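Bench cell inspection checklist: desktop PC strip-down and refit by arm
Site: Brulville workshop, cell 3
Inspector: Mark Anthony Castillo
Period: November
Purpose: safety check, plus comments for Tradance on whether the arm can take over processor and memory work from bench staff

Marking: P = pass, A = pass with action, F = fail.

1. Work area and tower

1.1 Tower on its side, side panel off, board facing up. P
1.2 Tower unplugged from the mains before it goes on the bench. P
Comment: Unplugging is still done by a person and signed for on the Calus sheet. It should stay that way.
1.3 Fixture plate beside the tower, to the left, with its posts and holders clear of the chassis. P
1.4 Loose wiring near the drive cage kept out of the arm's path. A
Comment: The coloured bundle sits on the far side of the case from the rear ports. A person pushes it aside without thinking. The arm does not know it is there. Tie it back before each run.
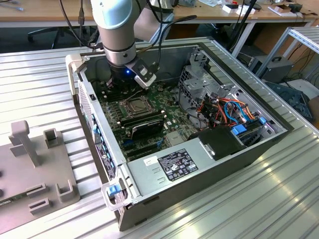

2. Arm and gripper

2.1 Emergency stop within reach of the operator and tested. P
2.2 Arm stops when the guard gate is opened. P
Comment: Tested 12 times, stopped every time.
2.3 Arm's own cables free of pinch points through the whole programmed path. A
Comment: There is slack in the cable off the wrist. It needs another clip so that it can't catch on the case when the arm turns.
2.4 Finger pads clean and undamaged. P
2.5 Gripper force set to the value on the job card. F
Comment: The card had the setting for the old fingers. Corrected and rechecked at 14.30. Now P. Please withdraw the old card from the folder.

3. Processor socket

3.1 Lever and load plate opened fully before the fingers go in. P
3.2 No contact with the socket pins. A
Comment: The pins are the part I worry about most. A bent pin means a scrapped board. Over the trial the log shows 84 socket approaches, and the arm backed off and asked for help on 3 of them. I would sooner it asked than guessed.

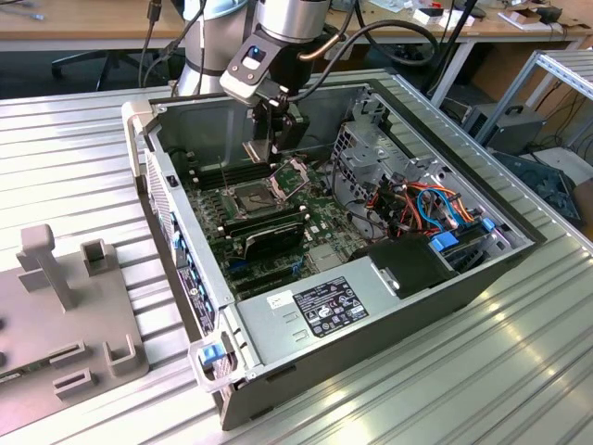 Opening the plate is a fiddly job for anyone. Our bench staff do it by feel, easing the lever out sideways and then up. The arm works to a taught position, so if the tower has been put down a little off its marks the fingers arrive a little off as well. Palomino's alignment routine helps but adds time. For now I would let the arm do this step only with someone standing by.

3.3 Socket cover or processor placed back in its tray, not left on the bench. P

4. Memory and add-in cards

4.1 End latches opened before a module is pulled. P
4.2 Modules gripped by the edges only. P
4.3 Module seated at both ends after refitting. A
Comment: Pushing a module home takes more force than people expect, and a half-seated one looks much the same from above. Check each one by hand until the force reading can be trusted.

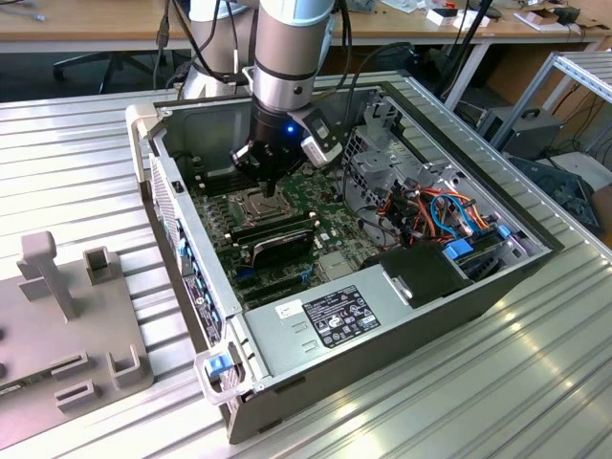 Speed is the other matter. A trained person swaps memory in well under a minute. The arm took 622 seconds for the full routine, including alignment, and most of that was slow approach moves which I would not want shortened yet. It can be left to get on with repeat work on one model of tower. A mixed pallet of different cases is still a job for people.

5. Result

Cell may run with an operator present. It may not run unattended.
Actions open: 1.4, 2.3, 3.2, 4.3.
Old job card under 2.5 to be removed before the next shift.
Signed: M. A. Castillo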